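Notebook, Clilell wallet group
2/20/25

Fee estimator finally behaves!! Writing this down while it's fresh, because last time I trusted my memory and we lost an afternoon to it.

Background for whoever picks this up next: Clilell (our little self-custody wallet, still testnet only) has been overpaying on fees since November. It wasn't by a crazy amount, but enough that Crisóforo noticed it on every single test send and kept a tally on the whiteboard. The old estimator looked at the last 10 blocks, took the median fee rate and added a cushion on top. Fine when blocks are evenly full. Awful right after a burst, when the median stays high long after the mempool has drained and you're still bidding like it's rush hour.

New version reads the mempool directly and sorts what's waiting by fee rate, then works out where our transaction would land if a block were found right now. Recent blocks only come in as a sanity check. I also took the cushion out completely and let replace-by-fee do that job. If we guess low, we bump. Simple idea, and I wish I'd tried it months ago.

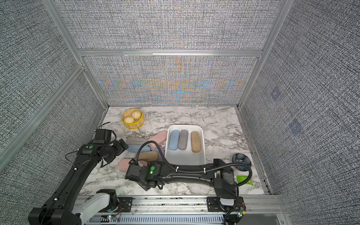

Ran the replay this morning against the saved mempool snapshots. 189 test sends, same wallet, same coin set, old and new estimator side by side. The old one never needed a bump (of course it didn't, it was paying through the nose). The new one needed a bump on 23 of them, and every one of those confirmed after the first bump. Total fees came out well under the old total. I'm holding off on quoting a percentage until I've rerun it with the ugly coin set, the one with all the dust in it, because that's where input selection starts to matter and the numbers could move a lot.

Two things broke along the way:

1. Child transactions. If a parent is sitting there with a low fee and a child is paying for both, my first sort treated them as separate and put the parent way down at the bottom. So the queue looked shorter than it was and we bid too low. Grouping them into packages before sorting fixed it. Crisóforo Chávez spotted this from the plot alone, before I'd even finished explaining what the axes were. Very annoying, very useful.

2. Stale snapshots. The Onorix node was handing me a cached mempool when I asked too often. Same size, same top fee, call after call, and I sat there admiring how stable the estimate was. Ha. Now I compare the timestamp and throw the reading out if it hasn't changed. TODO: ask for a setting to turn the cache off on our node, the config file has a flag for it but it seems to do nothing.

Also tried the estimator with the node only half synced, just to see. It gives you the minimum fee and sounds very sure about it. Bad! Needs a check at startup and a plain message to the user, something like "still catching up, fee may be too low". Don't block the send, just say it.
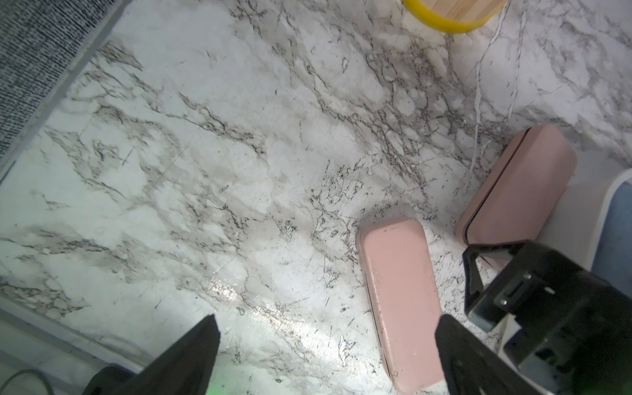 Bump screen: I mocked up 2 versions. Version A shows the old fee and the new fee and one button. Version B has a slider. I love the slider, it feels great under the thumb, but when the Caltulbridge people tried it they dragged it all the way to the right every time, and then we're back to overpaying, only now with extra steps. Going with A. The slider can live in the advanced menu where I can visit it.

Wording is still open. "Speed up" was understood right away. "Replace" scared people, they thought the first payment would go out too and they'd pay double. Keeping "Speed up" on the button, and one line under it saying the payment will only be sent once. Would like to hear other ideas, write them in the margin.

Spent a while reading through the Oosthuizen branch as well. Different approach to the same problem, it fits a curve to how fast the mempool drains and predicts from that. Really nice code, easy to follow, good tests. I think it could beat mine for slow sends, where you don't care if it takes until tomorrow. For the next-block case mine looks better. Could we use both and switch on the target time? Want to try this so badly but the dust run comes first.

Next:
- rerun with the dust coin set, same snapshots
- startup sync check
- move package grouping out of the estimator and into its own file, it's getting long
- lower limit on the bump, right now you can bump by an amount too small to be relayed and it fails with a useless error
- merge the Oosthuizen tests even if we don't take the rest

Snapshots are in the shared folder under replay, unzipped. Please don't rename them, the script goes by file name.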